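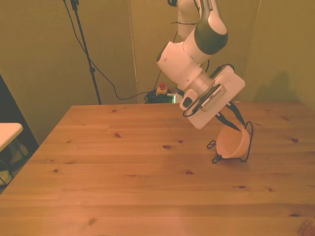 Robot teaching by demonstration is the business of showing an arm what to do, either by taking hold of it or by steering it from somewhere else, and then letting a program learn from the recordings. I've been at it long enough to have opinions, so bear with me! The goal is usually something a kid could do in a second. Getting two long fingers onto the rim of a small bowl, with a thin wire stand curling around its sides, is a perfectly respectable lesson (and a fussier one than you'd think, as a rim gives you very little to hold on to).

There are two main ways to go about it. In hand guiding, also called kinesthetic teaching, you grab the arm and move it through the job yourself. It feels great and you sense every bump, but your own hands and sleeves end up in the camera view, and on a long day your shoulders will complain. In remote control, or teleoperation, you stand back and drive the arm with a second, smaller arm, a joystick or a headset. I like this one better. You lose most of the sense of touch, though, so beginners squeeze too hard and come in too fast.

How many demonstrations do you need? It depends on the task and on how much you shuffle things between runs. My first set on the Esurow project had 30, all with the bowl in the same spot, and I learned very little from it except patience. The next one had 200, with the starting position changed every time, and that was much more useful. Wiroj Kamolrat, who trained me at Avby, threw out almost 8 of my early runs in one afternoon for hesitating. He was right, too: a pause gets copied just like anything else.

Most teams also save the wrist camera view, the joint positions and the finger opening together, all on one clock. Check the clock before you start. I once had to redo a full morning in April over that.

Last updated: Sat 13 August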